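Search this diary Go
28 March 2024
by T. Ojo

Up at six, no reason. Rain on and off. Coffee, toast, the last of the fig jam, which I should have saved for Sunday. Read two more chapters of the novel and still can't stand the sister. Wood and gray glass on the brain, more on that later maybe. 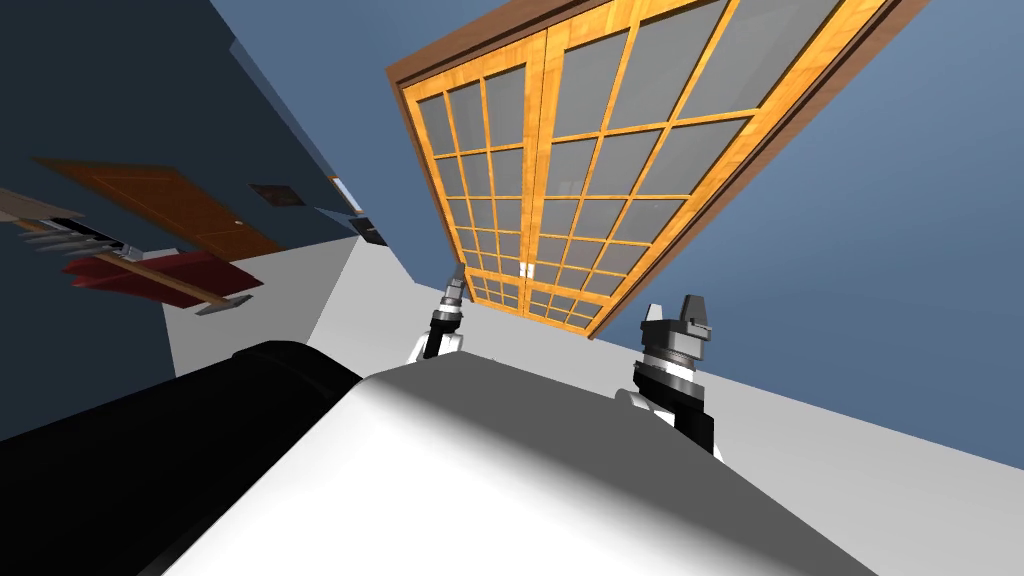
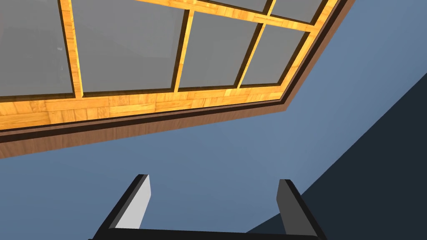

T. Ojo

So, the bread. Long day of bread.

Fed the starter last night before bed and it had gone over the rim of the jar by morning, all down the shelf and onto the cookbooks. Scraped it off with a butter knife. Kept going with what was left in the jar. Probably past its best but it floated in the water so I went ahead.

Flour is the Zindell again, the strong white. 36 cents more than the last bag. Bought it anyway. I did try the store kind for a week and the loaves came out like roof tiles. Mixed at 7:15, rested it, salt in, folded every half hour until I forgot one and then did two close togther to make up. Don't think that's how it works.

Walked to the post office between folds. Long line. Mailed the parcel, $12 and change, and the clerk wanted to know was there anything liquid in it. Said no. Remembered on the way home about the hand cream. Oh well.

Took the 128 bus back becuase of the rain and it went the long way, past the canal and the old Ollex works. They have the fence down now. Grass coming up through the lot, two geese standing in it like they'd bought the place. Missed my stop looking at them. Walked back from the library, socks soaked.

Dough was huge by then. Way too warm in that kitchen with the heat on. Shaped it fast, sticky, got it all over the faucet. Into the basket, into the fridge. Was supposed to leave it till tomorrow and lasted until four in the afternoon.

Baked in the heavy pot, lid on then lid off. Bottom burned a bit. The top is the best I've ever done, a big ear on it, dark, blistered. Stood there listening to it crackle. Cut it too soon, naturally. Gummy in the middle but the taste is right, finally, sour and a little sweet. Ate three slices standing up with butter and then wasn't hungry for dinner.

Next time: less water, cooler spot, maybe the hall. A sheet of parchment folded double under it. And don't cut it!! Wait an hour. Write that on the pot.

Other stuff. Gas bill came, $252, which is horrible, and I sat and turned the thermostat down and then turned it back up at five. Will call them Monday. Need to find the March statement first, it's in the drawer with the batteries or it's in the recycling.

Seed order from Pundemura still not here. Peas should be in by now. The beds are too wet to dig anyhow so no harm done yet, but the onions are late too, and the lettuce I started on the windowsill has gone leggy and fallen over. Pulled half of it. Left the rest out of guilt.

Tried to fix the bathroom fan. Took the cover off, washed it, put it back on, same noise. Louder if anything.

Page 277 of the novel now and the sister has gone to live by the sea. Good. Hope she stays there.

Starter fed again, smaller amount, bigger jar, plate underneath. Bed by ten if I stop writing. Set the alarm for the trash, both bins this week.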